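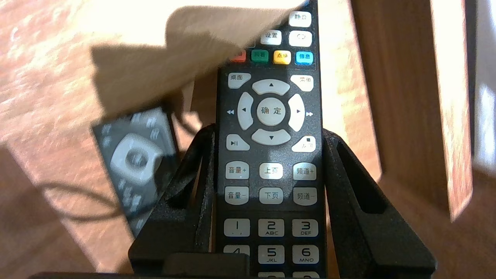 Harum-Greifer mit Fernbedienung zwischen den Fingern, aufgenommen von der Kamera am Greifer

Harum Zweifingergreifer mit Handkamera
Stand: 26.08.2026

Seit Juli habe ich den Harum bei uns im Laden, und die Frage, die mir jeder zweite Kunde stellt, ist immer dieselbe: Räumt der mir jetzt das Wohnzimmer auf? Kurze Antwort: nein. Längere Antwort: Er kann inzwischen Sachen, bei denen ich vor drei Jahren noch gelacht hätte, und eine Fernbedienung festhalten gehört dazu. Klingt nach nichts, ich weiß! Aber so ein Ding ist schmal und glatt, auf der Vorderseite sitzen lauter Gummitasten, und wer zu fest oder an der falschen Stelle zupackt, schaltet halt um.

Die beiden Finger sind mattschwarz, aus strukturiertem Kunststoff, mit eckigen Aussparungen. Ich mag die Form, man sieht beim Greifen noch, was dahinter los ist (meistens jedenfalls, die Ziffernreihen unten verschwinden gern mal hinter dem Greiferblock). Die Kamera liefert ein brauchbares Bild, sogar die Beschriftung kann man lesen, 静音 für stumm oder 确定 für OK. Bei praller Sonne auf dem Holzboden wird es stellenweise überbelichtet, und auf einzelnen Tasten glänzt es. Wer Tasten automatisch erkennen lassen will, sollte also lieber den Vorhang zuziehen.

Was nach meiner Erfahrung klappt: einzelne feste Gegenstände aufheben, halten, woanders ablegen. Was nervt: Kabel. Dünne schwarze Kabel auf dem Boden sind der Endgegner, da gehe ich vorher immer noch selber durch. Wäsche habe ich probiert und wieder gelassen. Und in der Werkstatt sortiert er mir Kleinteile, solange die Kisten genau da stehen, wo sie gestern standen - sonst greift er fröhlich ins Leere.

Zum Vergleich: Der Predwood packt kräftiger zu, ist mir für den Haushalt aber zu grob. Für die Werkbank würde ich ihn trotzdem nehmen.

Im Lieferumfang
Greifer mit zwei Fingern, Kamera, Halterung, Netzteil
Wukum-Software, Lizenz für 3 Arbeitsplätze

Preis
2.000 Euro, mit Castillo-Arm zusammen 4,000 Tausend Euro, also 4.000
Ersatzfinger: 70 Euro das Paar

Versand innerhalb Deutschlands ist drin. Wer erst mal gucken will, kann im Laden einen eigenen Gegenstand mitbringen und ausprobieren - bitte nichts aus Glas.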